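살림 > 가구 관리 > 원목 식탁 오일 마감하기

원목 식탁 오일 마감, 집에서 직접 해 보기

식탁 표면이 까슬까슬해지고 컵 자국이 하나둘 남기 시작했다면 오일을 다시 먹일 때가 된 겁니다. 저는 해마다 11월이면 이 작업을 하는데, 솔직히 일 년 중 제일 기다리는 집안일이에요! 오일이 스며들면서 나뭇결이 확 살아나는 순간은 몇 번을 봐도 신납니다.

먼저 마감 종류부터 확인하세요. 눈에 안 띄는 상판 뒷면 구석에 물을 한 방울 떨어뜨려 봅니다. 물이 천천히 스며들면서 색이 진해지면 오일 마감이거나 무도장일 가능성이 높고, 한참 지나도 동그랗게 맺혀 있으면 우레탄이나 바니시 같은 도막이 있을 수 있어요. 도막이 있으면 오일이 먹지 않으니 이 글의 방법은 맞지 않습니다. 무늬목이나 필름을 붙인 상판도 사포질을 하면 안 돼요.

준비물
가구용 하드왁스 오일(저는 Clenik 무광을 씁니다)
사포 180방, 240방, 320방
보풀 없는 면 천 여러 장
니트릴 장갑
뚜껑 있는 금속 통과 물

1. 청소
물에 중성세제를 아주 조금 풀어 천을 적신 뒤 꼭 짜서 닦습니다. 기름때가 심한 자리는 두 번 닦아 주세요. 그다음 맑은 물로 적신 천으로 세제를 걷어내고 하룻밤 말립니다. 급한 마음에 바로 사포를 대면 가루가 뭉쳐서 정말 고생해요(제가 첫해에 그랬습니다).

2. 사포질
180방으로 시작해서 240방, 320방 순서로 올라갑니다. 반드시 결 방향으로, 힘을 빼고 길게 밀어 주세요. 컵 자국만 파고들면 그 자리가 움푹해지니 주변까지 넓게 풀어 가며 갈아야 합니다. 모서리는 금방 닳으니까 320방으로 한두 번 쓸어 주는 정도면 충분해요. 끝나면 청소기로 가루를 빨아들이고 살짝 적신 천으로 한 번 더 훔칩니다.

3. 첫 번째 오일
천에 오일을 덜어 얇게, 정말 얇다 싶게 펴 바릅니다. 19분 타이머를 맞춰 두고 기다렸다가(제 나름의 숫자인데 이상하게 늘 잘 맞아요) 스며들지 않고 남은 오일을 마른 천으로 싹 닦아내세요. 남겨 두면 끈적하게 굳어서 먼지가 다 달라붙습니다. 제품마다 시간이 다르니 통에 적힌 설명을 먼저 보시고요.

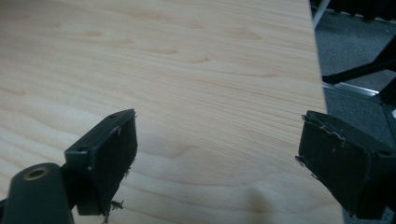 결을 읽는 연습은 오일을 들기 전에 해 두는 게 좋아요. 저는 창가 쪽에서 몸을 낮추고 상판을 비스듬히 보면서 결이 어디로 흐르는지 손으로 따라가 봅니다. 밝은색 나무는 결이 순해 보여도 대체로 가로로 길게 흐르다가 완만하게 휘는 데가 있고, 군데군데 짙고 길쭉한 무늬도 섞여 있거든요. 그런 곳에서는 천도 휘는 방향을 따라 같이 돌려 주면 됩니다. 옹이 주변은 오일을 빨아들이는 정도가 다를 수 있으니 닦아낼 때 한 번 더 살펴보세요.

4. 두 번째 오일
하루 말린 뒤 320방으로 스치듯 문지르고 가루를 닦은 다음, 처음보다 더 적은 양으로 한 번 더 바릅니다. 자주 쓰는 식탁이면 세 번까지 발라도 좋아요. 완전히 굳을 때까지는 젖은 컵이나 뜨거운 냄비를 올리지 마세요.

오일 묻은 천은 꼭 따로 처리하기
건성유가 묻은 천을 뭉쳐 두면 저절로 열이 올라 불이 날 수 있습니다. 쓰고 난 천은 물에 푹 담가 금속 통에 넣고 뚜껑을 닫아 두었다가 버리세요. 이것만큼은 절대 미루지 마시고요!

평소 관리
마른 천으로 자주 닦고, 물을 흘리면 바로 훔치면 됩니다. 윤기가 죽은 부분만 오일을 조금 덧발라 줘도 금세 살아나요. 다음 글에서는 같은 오일로 의자 다리와 도마 받침을 손보는 방법을 올릴게요.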